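Water use in shared student bathrooms
Project report, second year, Environment and Everyday Life module
Sep 4, 2026

Why I picked this

I live in a shared house on Nowicki Terrace and our water bill went up twice last year, so when we had to choose a small-scale household study I didn't have to think very long. I wanted to know where the water goes in the bathroom, and in particular whether the basin matters at all or whether it's all showers (everybody told me it's all showers). My tutor group said the basin was too boring to get a whole report out of. I took that as a challenge!

I looked at two houses, mine and one on Dirnow Road, and asked people in both to keep a tally sheet by the mirror for three weeks. They put a mark down each time they used the tap and wrote W for washing hands, T for teeth, S for shaving or F for face.
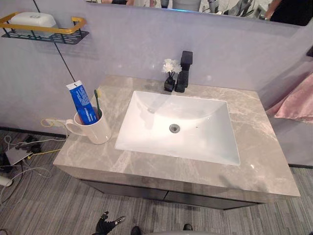
Figure 1. Bathroom basin with a single-lever tap.

How I measured it

The tally sheets only tell you how often, so I also needed how much. I used a plain measuring jug and a stopwatch, and ran each tap at the setting people said they normally used. I did this 3 times per tap and took the middle value. I had hoped to clip a proper flow meter on (the department has a Trovard one) but it was booked out for most of September and the fitting didn't suit our taps anyway.

The jug method is a bit rough. You lose some to splashing, and my timing got better as I went on, which means the first house probably has the worse numbers. I went back and did the first house again at the end and the readings were close enough that I kept both sets. 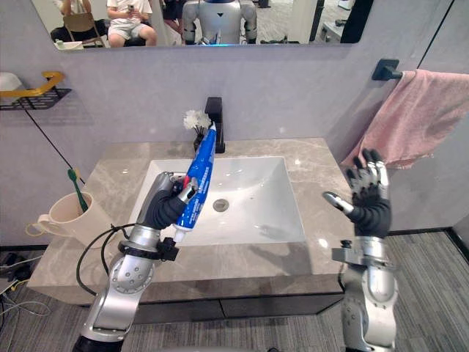 I also gave out a questionnaire with 2 parts, one on habits and one on what people thought they used. The second part turned out to be the fun bit. Most people guessed far too low for the basin and far too high for the toilet, and one person wrote that brushing their teeth used "a cupful", which would be lovely if the tap wasn't running the whole time.

What I found

Teeth beat everything else at the basin. Hand washing happened much more often, but it's quick, and people tend to turn the tap off with a wet hand and go. With teeth the tap just runs — while they brush, while they wander off to find a sock, while they look at their phone. The heaviest entry on the Dirnow Road sheets worked out at over 100 litres in a week, for one person, for teeth. 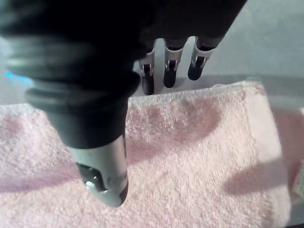
I then asked both houses to spend the last week turning the tap off between wetting the brush and rinsing. Mine managed it pretty well. Dirnow Road was patchy, and I think that's partly my fault for explaining it over a group message that half of them had on mute. Even so, the basin total dropped in both houses. The two houses together saved a bit over 200 litres that week, and I was properly pleased with that.

Reminders
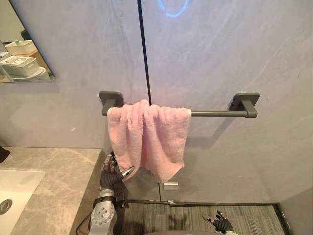

The thing that helped most was a reminder you couldn't avoid. I tried a poster on the back of the door first and it did nothing, as you've got your back to it while you brush. A small sticker from the Tunidine water-saving pack did better once I moved it to eye level. Where a mirror is fixed to the wall, as in the last picture, I'd put the sticker on a bottom corner of the glass, so people see it without it getting in the way of their face. It peeled in the steam after a few days and I had to stick it back up with tape.

Problems and what I'd change

Three weeks is short, and two houses is hardly a sample. People also behave themselves when there's a tally sheet staring at them, so the "normal" weeks were probably better than normal. Next time I'd book the flow meter before term starts, leave the sheets up for longer before counting anything, and include the kitchen tap, where I now suspect a lot of our bill is going.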